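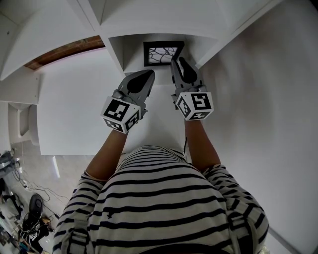
Cubby shelves are the easiest furniture in the world to fill and the worst to keep looking nice, and I've had mine since 2002, so I have opinions. Most of the tips below, though, I picked up at work. I do recording sessions for a project called Jutance, where we put things on shelves and take them off again with hand-held grippers, one on each arm, and the recordings go toward teaching a robot to do the same. You learn a lot about your own shelving when you can't use your fingers!

Last updated: October

Put it in at an angle, then square it up

A picture frame going into a cubby wants to catch on the side. With fingers you fudge it without thinking. With a gripper you have to choose, and the way that works best for me is to set the frame down near the front, slightly turned, and then nudge one lower corner until it sits how you want. I do it at home now with bare hands and I've stopped scraping the paint. Push low, by the way. If you push on the top edge, a light frame just tips over backward.

The researchers like this one too. When they compared recordings where people placed and then nudged against recordings where people tried to get it perfect in one go, the robot trained on the place-and-nudge ones did better with frames. My understanding is that the nudges show it how to fix a small mistake, and the perfect placements don't have any mistakes in them to learn from. So don't be embarrassed by your fiddling.

Leave a finger's width

I used to pack my cubbies wall to wall. Then I spent an afternoon trying to get a padded gripper tip down between a vase and a divider, and I went home and took a third of my stuff out. Leave enough room on one side of each thing to get hold of it. You'll dust more often (okay, I dust more often) and you won't have to pull out the neighbors first.

Clear the table before you touch the shelf

I mean completely bare. Everything you take out needs a landing spot, and if the landing spot is full of mail you'll end up holding a candlestick in one hand and your coffee in the other. We clear the tabletop before every recording, and I was surprised how much faster the shelf part goes. At home I use the ironing board when the table is hopeless.

Let one hand do nothing

This was hard for me. When you've got two hands you want them both in the cubby, and they get in each other's way, and they block your view of what you're doing. The habit I was taught is to let one hand work and park the other just outside the opening, low, where it can catch something if it slides. The people on the Hirkard side, who go through the recordings, told us the tidy one-hand-waiting runs were the easiest for the robot to copy. The both-hands-in-at-once ones mostly confused it, and I can't say I blame it.
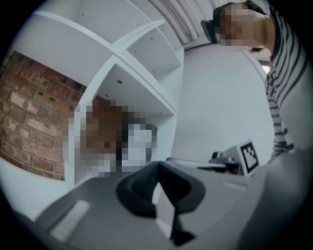
From down at gripper level: cubbies on the left, a square marker beside the striped sleeve.

Look at your shelf from lower down

Those square black-and-white markers are for tracking where the grippers are, and they only work when a camera can see them, so you get very aware of what's hiding what. Try it in your living room. Crouch until your eyes are level with the middle row. You'll spot the peg holes, the dust on the undersides, and whatever rolled to the back — all the things you can't see standing up. Mine had 2 batteries and a birthday candle.

Do 30 small ones instead of one big one

We repeat the same little job over and over, 30 times in a sitting with a break in the middle, and by the end my hands know it. The early results from the Varach test shelf went the same way. Lots of short recordings of one cubby, with the frame started in a different spot each time, beat a few long ones of the whole unit. I've stolen that for housework. One cubby while the kettle boils, a different one tomorrow.

Skip the shiny stuff at the front

My last tip is pure taste, although the cameras agree with me. Glossy things near the opening throw reflections and make the whole shelf look busy. Put them toward the back and let something matte sit in front. My brass elephant from Lagos lives at the back now and I like him a lot better there.

I still haven't solved cables, if anyone has a good trick for those. I've tried clips, ties and a shoebox with a hole in it, and the shoebox was the best of the bunch until it got stepped on.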